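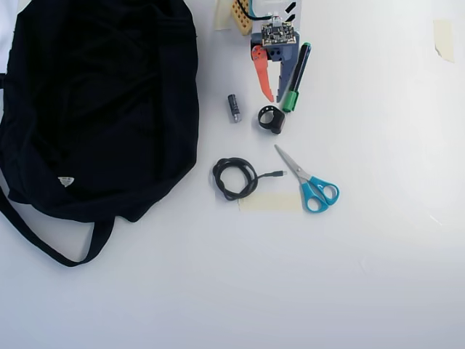
Figure 1. Bag and marker on the work table.

One Bag, One Table: A Report on Packing for Project Week
Halima Ogola, Erick Temba, Ruwan Jayasinghe

Our group was asked to study an everyday task and improve it. Other groups picked traffic and drinking water. We picked the bag. Every October our class carries its craft supplies from the Londunstead building to the Mrema annex, and every October we arrive without the scissors.

We wanted to know whether a soft bag with no pockets could be packed so that a person could find a thing in it without emptying it. Erick predicted that it could not. He was told to keep an open mind and did so for most of a morning.

Method

We packed and unpacked the same bag 40 times. The packing list had seven items on it, and each trial ended when the packer could lay a hand on the item Halima called out. Ruwan kept the times. We used two methods. In the first, called Stididholm after the street where we thought of it, everything goes in by size. In the second, things go in by how soon they will be wanted. A third method, putting everything in and hoping, was our control, and we already had years of practice at it.

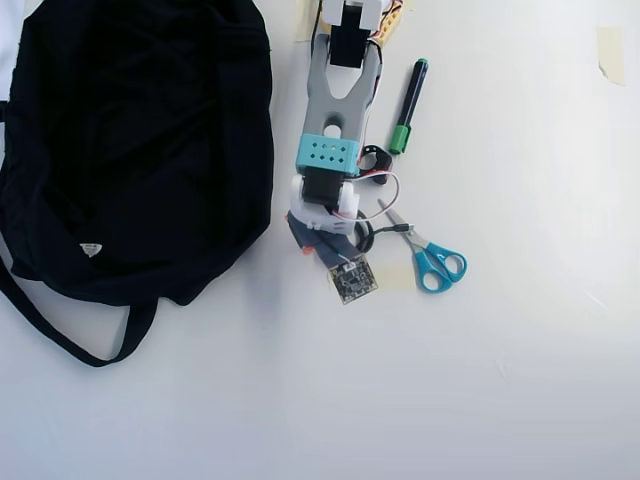 Scissors were the hardest item to place. Packed blades down, they find the lining; packed handles down, they find the packer. We settled on laying them flat against one side, last in and first out. Color helped more than we expected, and handles like the turquoise ones on our pair are easy to spot against black fabric even when the bag has collapsed on itself. The strap gave trouble of another kind. A long one slides into the opening whenever the bag is set down, and in four trials it was pulled out with great confidence in place of the item requested.

Results

Packing by order of use was faster to unpack and slower to pack. Packing by size looked tidy and did very little else. The control method came second, a finding we have reported because Ruwan insisted. Markers sank to the bottom under all three.
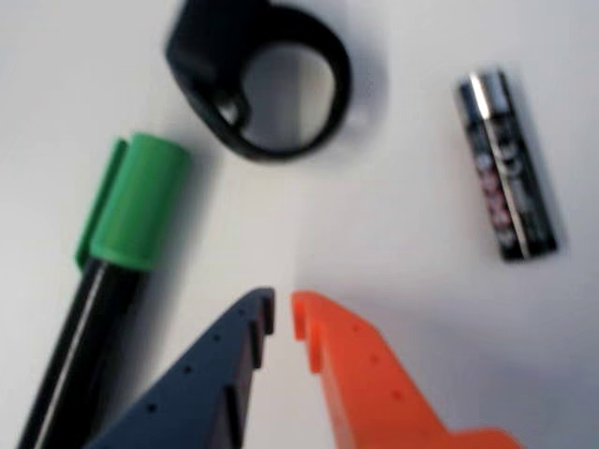

Azra Radulović, reading our draft, asked why we had not simply bought a bag with pockets. She added that a pencil case costs less than the time we had spent, and that the markers would have stayed in it. We have put the pencil case under Further Work.

Erick would like it recorded that his prediction was partly right.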